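Print this article | E-mail this article

4.3 Does the planner know what it is holding?

Radwan reports a confidence score with every grasp, and the Ziltus group treats that score as evidence that the perception module has understood the part. We are not convinced. We ran 934 simulated trials with the wrist camera view as the only input and compared the score with the simulator's own record of contact. In 157 trials the planner gave a high score to a grasp that touched nothing at all.

Most of these errors came from the shallow metal tray. Its floor reflects, and the reflections fall close to the dark centres of the ring-shaped parts. The depth estimate then jumps between the part and the tray floor, and the planner picks whichever value came last. Raising the frame rate did not help. Filtering over 5 frames did help, but it also made the arm slow to react, a cost the original report leaves out.

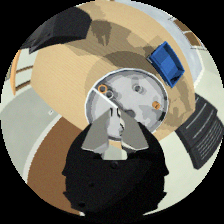 Figure 6. Simulated wrist view in the tray task. Ring-shaped parts, one orange and two gray, lie in the tray with a small orange round part; the blue bin is at upper right.

A further worry is how success was scored. The Skorkico benchmark counts a trial as passed once the fingers close within the time limit, whether or not a part leaves the tray. Under a stricter rule, nearly 199 of the passes in our runs would be lost. We would want the strict figures before accepting any claim about transfer to real hardware.

Comments (3)

tmb: Was the filter applied before or after the depth step?

Radwa El Ouafi: Before. We tried it after as well and the jumps came back.

pell_k: I'd still like to see the tray swapped for a matt one.

Contact | Copyright Indville Robotics Papers | Back to top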